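Cable routing and gripper offset on a teardown cell, shared workshop

Bistby Makers Forum > Arms and motion > Builds in progress

slotnut
I've put an arm over a slotted aluminium table at the workshop and I'm trying to get it to strip and rebuild scrap desktop towers. Drive and expansion card are repeatable enough that I've stopped watching them. Memory is hit and miss. The processor is where I'm stuck.

Approach to the socket is straight down, wrist vertical, camera module on the side of the gripper. The hand-eye calibration came out fine on a flat target. Over the board I get an error that changes with height, and at the bottom of the move the fingers are to one side of where they should be. Gripper is a Koster, controller is a Tronunum box, both second-hand.

pelham_b
Error that grows with height is nearly always the tool axis not being square to the table. Put a pointer in the gripper, touch off a point, go up 80 mm, drop a plumb line. Do that before touching the camera.

slotnut
Did the pointer test when I fitted the gripper. It was good then. I've since had the camera bracket off.

pelham_b
Then the bracket is the suspect, but do the test again anyway. Gripper flanges move when you lean on them to get at the bracket screws.

quernstone
What's holding the case? Those chassis are thin sheet and they twist. If it's only resting on the table your board plane isn't the table plane, and you calibrated to the table.

slotnut
It's on its side with end stops in the slots. No clamping from above.

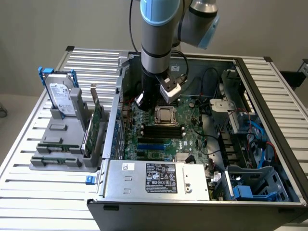
Last edited by slotnut on 02/04/2023

Position is over the socket, retention lever still to be dealt with. Holder on the left takes the drive on its rails, the card upright, and the two memory modules in the lower slots. It's printed, second version. The first gripped the card bracket too tightly and the arm faulted on force every time it went in.

quernstone
So the board plane is whatever the case makes of it. Probe three of the board's mounting screws and build a work frame from those. Don't use the case edges, the bezel isn't a datum for anything.

Also your loose wiring is all on the drive side. Fine for the socket, but the camera will see it when you go for anything over there, and red and black cable over a green board is a lot of edges for a matcher to lock on to.

tinsnips
Different view on the camera. I wouldn't use it for the socket at all. Board position in the chassis is fixed by the standoffs, so once you have a work frame you can run to taught points. Vision adds an error source for no gain.

quernstone
Only if every tower is the same model. He said scrap desktops.

tinsnips
He has one tower on the table. Get one model working, then argue about the rest.

slotnut
I've got 14 of the same model from an office clearance, so taught points would do for now. I'd still like vision for checking that the socket is empty before a processor goes back in.

pelham_b
Checking, yes. Guiding, no. I'm with tinsnips for this batch.

quernstone
I'll disagree with both of you. Same model doesn't mean same board revision, and I've had two identical looking cases with the memory slots in slightly different places. Use the camera for a coarse fix on the socket corners and the taught offset for the last bit. It's one extra move.

bodger_sw
Bit off the question, but that thin cable looping down to the gripper would worry me. If the loop is free it will pull when the wrist turns, and it will catch a drive cage sooner or later. I lost a connector that way in September. Spiral wrap, and tie it at the wrist with enough slack for full rotation. Log the wrist travel over a whole cycle first so you know how much slack that is.

slotnut
Wrist travel is limited in software to half a turn each way. I'll look at wrap. The Sotent clips we have in the workshop are too wide for that diameter.

bodger_sw
Hook and loop tape. Cut it narrow.

tinsnips
What are you doing about static? And what is your speed on the final approach?

slotnut
Table is bonded to earth, gripper fingers aren't. Final approach is 2 mm/s with a force stop. Everything else runs at 500 mm/s, which I'll probably bring down over the board.

tinsnips
Bring it down now. A force stop at that speed won't save a socket. Dissipative pads on the fingers too, if you want any of the parts to be worth refitting.

slotnut
Repeated the pointer test. Tool axis is out, and one flange screw had backed off. Re-squared it and the height error is mostly gone. There's still a constant offset in one direction, so I'm doing quernstone's screw probing next and then recalibrating the camera against the board plane.

quernstone
Post the frame numbers when you have them. If the tilt differs between towers you'll need to probe each one.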